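Dim. 24 décembre — atelier, savon

Repris la recette Ullura de mai, version moins grasse. 2,000 kg d'huiles au total, soude pesée deux fois. Olive Cordero, coco Puda. Surgras baissé à 5 %, on verra.

Huiles à 38 °C, lessive un peu plus chaude. Trace lente, 15 min au mixeur par à-coups, puis à la spatule. L'argile verte fait des grumeaux si on la met sèche — la délayer avant, je l'oublie a chaque fois.

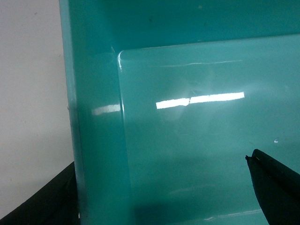
Plastique bleu-vert, de tout près.

Coulé dans les moules Amside, tapés sur la table pour les bulles. Couverts d'un torchon, pas de couverture cette fois : en mai le centre avait gélifié et pas les bords, ça faisait un rond moche à la coupe.

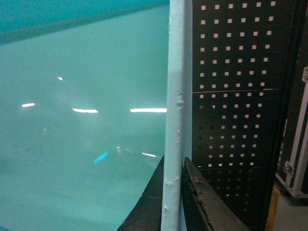 Découpe mardi si c'est assez ferme, sinon attendre. Viser des pains de 76 g, jusqu'à 138 g pour les gros. Cure six semaines minimum, retourner chaque semaine.

A racheter : gants, bandelettes pH, parchemin. Étiquetter le lot avant de ranger !!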